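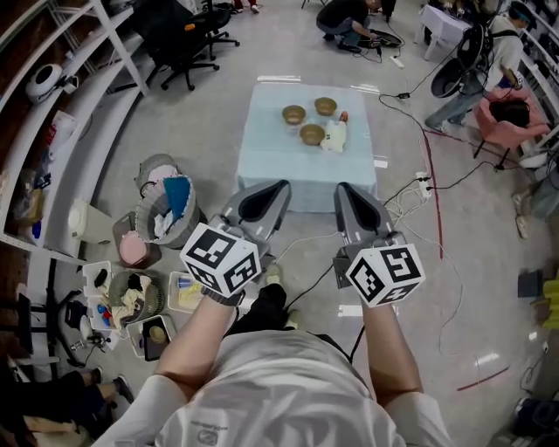 Open shelving

Open shelving is a form of storage furniture in which the compartments have no doors or drawers, so that the items kept in them remain visible and can be reached directly. It is used in homes, schools, workshops, offices and shared rooms. The term covers both freestanding units and boards fixed to a wall. A unit divided by upright panels into separate spaces is usually called a compartment shelf or cube shelf.

Construction

Most freestanding units consist of two side panels, a top, a base and a number of horizontal shelves. Uprights placed between the shelves shorten the span of each board and limit sagging under load. Some units have a back panel, which stiffens the structure and keeps small items from falling behind it. Units without a back are often braced with metal rods or corner plates.

Shelves may be fixed or adjustable. Adjustable shelves rest on pins set into drilled holes in the side panels. Common materials are solid wood, particle board, plywood, steel and molded plastic. White is a frequent finish for household units, as it shows the contents clearly and matches most walls.

Tall units are normally fastened to the wall with a bracket or strap near the top. This is advised in any room used by children, and on floors that are not level.

Arrangement

Items on open shelves are generally placed by weight and by how often they are needed. Heavy goods are kept low. Bottles are stored upright, and liquids are kept below eye level so that a leak does not reach other goods. Upper shelves are suited to light items and to appliances that are seldom used.

The area in front of a unit often serves as an extension of it. Baskets, bins and low stools are set on the floor along the shelves and hold items that are too soft, too bulky or too numerous for the compartments. A laundry basket filled with clothes and towels is a familiar case. Woven baskets are used for folded cloth, and plastic bins for cups, small tools and loose parts. Where floor containers are used, a clear walking path should be left so that the shelves can still be reached.

Sorting

Sorting is commonly done at a small table close to the shelves. A cloth spread over the top protects the surface and reduces the sliding of bowls and other dishes. Items are taken from the bins, grouped by kind on the table, and returned to a compartment or container. Bowls of the same size may be nested to save space, though a soft cloth is often laid between glazed pieces.

Inventories

Shared storage rooms sometimes keep a written inventory. The household lending store at Evbridge, which uses open shelving throughout, recorded 3,204 items in its August inventory, of which 2,972 were placed in compartments. The remainder were kept in floor containers. The store at Konbridge follows the same method in a smaller room with 53 compartments, and its list is revised twice a year.

Care

Open shelves collect dust more quickly than closed cabinets and require regular wiping. Painted and laminated surfaces are cleaned with a damp cloth and dried. Shelf pins should be checked when a unit is emptied, and any that are bent or loose should be replaced. On concrete floors, felt or rubber feet are fitted under the base to protect it from moisture and scraping.

See also

Bookcase
Laundry basket
Storage bin
Wall bracket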